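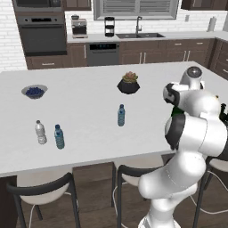
Section 2: Rehearsing in the simulated kitchen

Before the Keltance arm is allowed near anything you paid for, it should spend an evening in the simulated kitchen supplied with the Mendden software. Bottles there cost nothing, and the floor mops itself. Leave the real arm unplugged, however confident you feel.

Loading the room

1. Start Mendden and open the Narnell kitchen from the Rooms menu. The first load is slow. Make tea.

2. Check that the reach limit reads 800 mm. If you shortened the forearm to fit your bench, enter your own measurement. The software will believe whatever you type, so type carefully.

3. Press Home. The arm should fold up and stop. If it reports error 113, two joints have been entered in the wrong order. Go back to the wiring chart in Section 1 and be humble.

Caution: Home takes the shortest path, with no regard for what is standing in it. Raise the gripper clear of the bottles first.

Lining up on a bottle

4. Choose the tall green bottle as your target and select Approach from above. The arm should pause over the neck and wait for you.
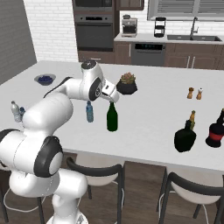
Fig. 1. Gripper held above the neck of the green bottle.

5. Nudge the gripper sideways with the arrow keys until both fingertips will clear the glass. Small taps are best. Holding the key down is how people learn about the Vasiliauskas stop, a software brake named after the man who needed it.

6. Save the position, then pick the squat green one and repeat. A short neck leaves less room for error, and the shoulders are wide enough to catch a careless finger.

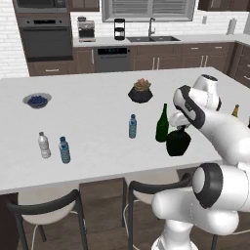 7. Run both saved positions at quarter speed. Keep the pointer over Stop throughout. Reaching for your mug does not count as supervision.

Note: Moving the island in the room editor does not move your saved positions. They stay where they were, in mid-air.

8. Switch to the wrist view and open the gripper fully. Both fingers should show, with a clear gap between them.

9. Save the session under a name you will recognise in June. "Test final new" has been tried.
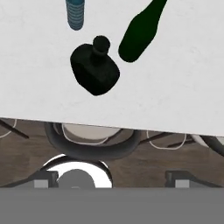
Can I skip the rehearsal if I have built an arm before?

The software will let you, but run steps 3 and 7 anyway, as joint order and speed settings are stored separately for each arm.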